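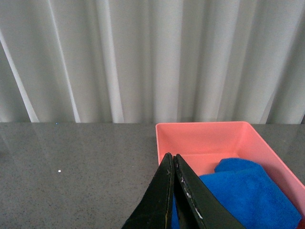

Blair Munro asked at the last open evening whether you have to know how to program before you can join, and whether people who can't end up just watching. The answer to both is no. Most first-year members drive the arm before they write any code for it, and a few never write any and work on grippers, fixtures or the log.

The rest of this page covers the other questions we get about the Cotham student robotics club and our entry for the Londov Cup.

Search this site
Enter keywords
Go

When and where do you meet?

Tuesday, after the last class, in room 1809 of the Porwood building. The door locks on its own, so knock. Sessions run until the building closes, and you can leave earlier if you have a bus to catch. We also open the room on some weekends before the competition. Those sessions go on the sign-up sheet by the door and nowhere else.

Do I have to be in an engineering program?

No. Any enrolled student can join. We have had members from nursing, history and music.

What is Tamuno?

Tamuno is the name of our project this year. The arm has to handle household things on a table: towels, containers, small stands and similar items. It's our entry in the soft goods class at the Londov Cup. Rigid objects are allowed in that class, but the points are mostly in the cloth.

Why cloth?

A towel never lies the same way twice, and a program that works on a folded one may do nothing useful with a crumpled one. We tried cups and blocks the year before and got decent results, but there was less left for new members to work on.

How does the arm learn the task?

A member drives it through the task by hand while the cameras and joint positions are recorded. We train on those recordings and then let the arm try on its own. One run through the task is called a demo. Our target for the towel task is 500 demos that pass review, and we have 374. Failed runs are kept in a separate folder with a note saying what went wrong. Please don't delete them.

How long before I can drive the arm?

Usually your second session. In the first one you get the safety talk, learn where the stop button is, and sit next to someone who is driving. Finlay Forsyth does the sign-off. He will ask you to stop the arm in the middle of a motion and bring it back to its rest position, and when you can do that without being prompted you're signed off.

Can I bring my own objects?

Ask first. Nothing glass, nothing with liquid in it, and nothing you would mind having scratched. The objects for the towel task are fixed until the competition, so anything you bring will be used for practice only.

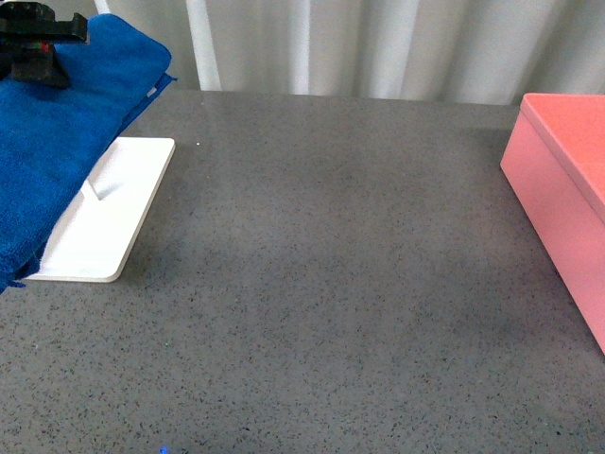 Greer Innes

I look after the table and the object shelf, so the questions about setup come to me.

How should the table be laid out for a session?

Follow the layout card for the task you're recording. It shows which objects go on the table and the area each one can be placed in. Inside that area you should move things between demos. Put the towel down at a different angle, fold it or don't, let it lie over the white stand on some runs and keep it clear on others. A set where everything sits in the same spot is quick to record and very little use for training.

Do I have to draw the curtain?

Yes. Keep it closed behind the table for every recording. When it was left open last term we got people walking past in the background, and Mitiku Yilma spent most of a session sorting those demos out by hand.

Which towel do I use?

The blue microfiber ones. They are kept together on the object shelf. Don't use them to wipe the table. There are paper towels under the sink for that.

The arm has stopped and won't move. What now?

Leave the objects where they are. Check whether the stop button is pressed in. If it isn't, write down the message on the screen and get someone who has been signed off. Don't push the arm by hand while the power is on.

What counts as a passed demo?

The task got finished, nothing was dropped, and the driver didn't reach in. Slow is fine. A second try at a grasp is fine too, as long as the second one holds. Whoever reviews your demos should not be you.

Does it cost anything to join?

There are no dues. Travel to the Londov Cup is paid by the club for the people on the team list. Others can come along at their own expense if there are seats left.

How is the team list decided?

Anyone with a driving sign-off can apply in November. Send Elspeth Ogilvie a statement of no more than 500 words on what you worked on and what you'd like to do at the event. Reviewing and repair work count the same as driving hours.

Can I get course credit?

Some departments allow it as an independent project. You need to arrange that with your adviser before the term starts. We can sign an attendance record but we don't give grades.

My question isn't answered.

Come by on a Tuesday, or leave a note in the club mailbox on the ground floor of Porwood.

Contact the club | © Cotham Student Robotics Club | Back to top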